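Paltico Gripper Planning Notes
Last updated February 28, 2023

Welcome, and thank you for reading the dull part first! This card goes with the Paltico tabletop recordings and is meant for anyone working out what a setup like ours will cost before April orders close. We planned for 8 hand-held grippers at 500 dollars each, then set aside 2000 for cables, mounts and tables. 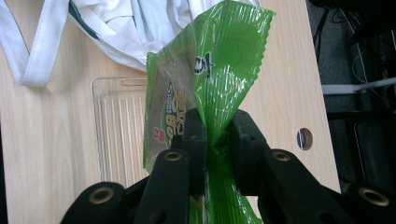 Mandura wrote back that the spares line looked thin to them, and that they would rather see a full set of replacement finger pads bought up front. Fair enough — we have added 30 pads to the sheet.

Props are cheap, so please don't fret over them. Snack packets, straps and clear plastic containers all come out of petty cash, and the quote from Salehi leaves them out entirely.

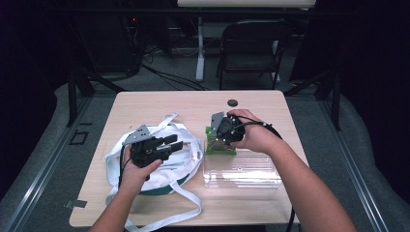
Shipping is a separate line, and Astia bills it by the crate, so do try to order everything together if your budget year allows it.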